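Robots at Olmont, or how I spent a whole afternoon looking into a bin

1 Jul 2023

I promised already in May that I would write about the open day in Olmont, and then came the exams of my daughter and the painting of the kitchen, and the post stayed in my notebook. Now the kitchen is yellow and I have no more excuses.

The open day was at Simadano, in the old Farquharson building behind the railway station. People who have lived in Olmont longer than me still call it "Farquharson's", even those who were small when the firm moved away. Downstairs there is still the goods lift with the brass plate. Upstairs are three rooms with robot arms, and one room with a coffee machine, where I met more people than in the other three together.

I went with Raili Ruotsalainen from my evening course. She works in a warehouse and wanted to see if her work will disappear. I wanted to see if what I read in the newspaper is true. We both wore good shoes, which was a mistake, as we had to stand all the time.

The visitors were divided into groups of five. Our guide was Kenneth Kerr, a tall man who speaks very quickly, and I had to ask him three times to repeat a word. The word was "compliance". In this field it means that a finger or a joint gives way a little when it touches something, and it has nothing to do with lawyers. I wrote it down at once, as I translate contracts for my living and would have used it wrongly.

In the first room an arm was putting small parts into trays. It was fast and very exact, and after five minutes I had seen enough. The parts were always in the same place, so the arm did always the same movement. Raili said that they have such a machine at the warehouse for closing the boxes and that it is broken every winter.

The second room was the one I came home and talked about. There the arm works over a big grey bin, and in the bin are things that anybody could have in a drawer. The task is to take hold of a thing and lift it, then to put it down again and try the next one. Ghazal Safavi, who looks after this station, calls it "the fishing". She has done it for two years and she still bends forward when the fingers close. I saw this, and after a while I was bending forward too.

I had thought that picking up would be the easy part of robotics and that thinking would be the difficult part. Ghazal explained that the bin is difficult for many small reasons. A wall is a problem, because the hand needs room for its own fingers beside the object. A thing that one can see through is a problem, because the camera sees what is behind it. Flat things and thin things are a problem, and so is a thing that lies under another one. I have children, so I know a toy box, but I had never thought about how my hand finds the way into it. At home I tried to take a spoon from the drawer very slowly, to notice what my fingers do. They push the other spoons away first. I had never known that I do this.

On the wall was a screen with a number for the attempts of that day. When we came in it showed 1393. There was no number beside it for the good ones, and I asked why. Ghazal laughed and said that this number she keeps on another page. I liked this answer. A salesman would have given me a percentage.

There was also a short talk of 30 minutes by Yuzhen Lü, about how the attempts are used afterwards. He said that the bad ones are not thrown away, that one learns from a missed grasp where not to go. I understood maybe half of the talk. He showed curves which went up and then stayed flat, and he spent a long time on the flat part. A man in the first row asked if the robot gets tired. People laughed, but Yuzhen Lü answered seriously that the cables get tired, and that cables are changed more often than anything else in the building. After this I could look only at the cables.

Niall Dow, who was in our group and repairs lifts, had a long discussion with Kenneth about the same thing. From what I followed, a cable on a moving arm must have a loop which is long enough for the furthest movement and short enough that it doesn't catch on anything. Kenneth said they have still not found the right length. Niall offered to come back with a tape measure, and Kenneth told him they had one already.

The third room was for a product which is called Kakier, a kind of shelf that moves by itself. It was waiting for a part and did not move, so we looked at a shelf. I have nothing to write about it.

Before going home we went back to the second room, Raili and I. The counter stood at almost 1504 by then. Raili asked Ghazal straight out about her own work, the packing at the warehouse, and if she should learn something different. Ghazal didn't give a promise in any direction. She asked Raili what she packs, and how heavy it is, and how often two orders are the same, and they talked so long that we missed our bus. On the next bus Raili was quiet, then she said she would like to try the fishing herself one time, with the controls.

The next open day will be in autumn. If you go, start upstairs, and wear flat shoes.

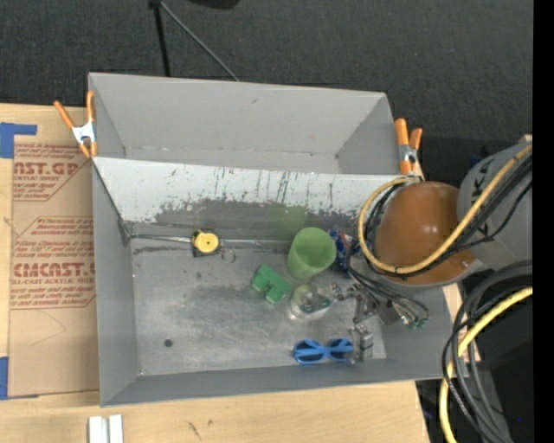

No. 30

The bin in the second room. I recognise the tape measure with the yellow face and the blue sunglasses, which are my favourites, down by the front wall with a finger of the gripper close to them. The light green cup one can see through a little, so I suppose it belongs to the difficult family. For Niall, if he reads this: the thick yellow cable is there too, with its loop. Comments are open until I go on holiday, and corrections of my English are welcome as always.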